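About Skurnley

Skurnley is a small company that builds task boards and fit-check fixtures for people who work with connectors, sockets and slotted parts. We started under the name Custell, making wiring benches for trade schools, and took the present name when the boards became most of our business. The old name is still on some of our invoices, so don't be alarmed if you see it.

Our shop is on Plendasska Road. We have 15 employees, and most of them have worked in both assembly and testing. We like it that way. Someone who has spent a month seating parts by hand tends to draw a better bracket.

What we make

A board starts with a customer's list of parts. We work out which ones need to sit next to each other, how much space a hand or a tool needs between them, and how each part will be held. Then we lay out the plate and fit the holders. Some customers want one type of slot repeated, others want several kinds on the same plate.
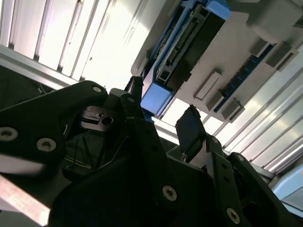 A gray plate with a blue slotted device and a dark blue slot strip.

We keep 34 holder patterns in our standard catalog, and about a third of orders need something that isn't in it. Custom holders add time to the job. We quote those separately and send a sample before we build the full board.

Blue is our usual color for parts that get handled often. It shows up well against gray, and customers who order replacements can describe what they need over the phone.
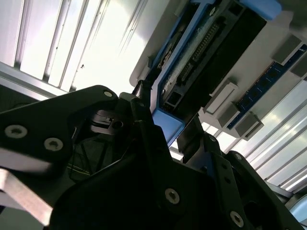 Every new layout goes through 80 insertions before we approve the drawing. If a part binds or a holder shifts, the layout goes back to the design desk and the count starts over. This is slow, and we have lost a few rush orders over it – we still do it.

The Kuroda series

Kuroda is our line of upright boards. It came out of a request from a training center that was short on bench space, and it now makes up a large share of what we ship. The holders are spaced so that neighboring parts can be reached without removing the others.

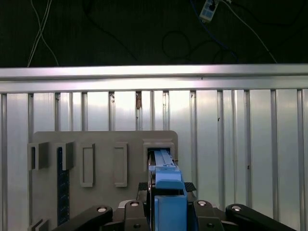 Kuroda boards can be ordered singly or in sets, up to 100 per order. Larger quantities are possible but please call first.

Visits and orders

The shop is open to visitors from 9 a.m. to 3 p.m. by appointment. We close for inventory in January. Repairs are accepted all year, including boards sold under the Custell name – send the board with its parts and a short note about the problem.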